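Sep 5, 2021
Suture practice, pink pad, second bench

Started late. Spent the first part of the session sorting thread. The spool box from Tirnatov had two sizes mixed together, so I split them into separate bags and wrote the size on each with a marker. Old stock goes in the left drawer, please leave it there until it is used up.

Cut lengths to 12 cm for single knots and 30 cm for the running stitch. The short ones are fine for one knot but leave very little to hold for a second. Boglárka prefers 15 and I think she is right. Will change the cutting card.

Pad: the Bakos pad is getting worn near the middle. Holes from earlier rows are close enough together that the thread pulls through if you tighten hard. Moved over toward the clean side. Mitra has asked Titico for a price on new ones. Until then, turn the pad around and start new rows from the far edge.

Knots, single: first throw holds if both ends are pulled flat and low. Pulling upward lifts it and the second throw lands on a loose loop. Same thing I wrote down last time and then forgot.

Running stitch: main trouble is slack. With the long thread there is always a loop lying on the pad, and the needle goes under it if you don't look. Two tangles, both from this. Pulling the thread most of the way through before picking up the needle again is slower but I had no tangles after I switched.
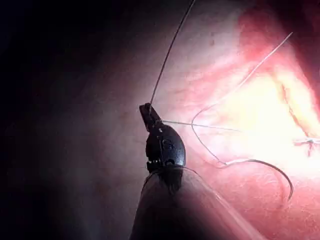
Thread held in the jaw tip, long strand looped out to the right and down to the needle.

Needles: two bent near the point, thrown in the sharps box. Count in the tray is now 158, corrected on the sheet.

To do
- new cutting card, 15 cm
- ask Mitra about the Titico price
- more light thread before October
- try the running stitch left to right, Boglárka says the slack is easier to see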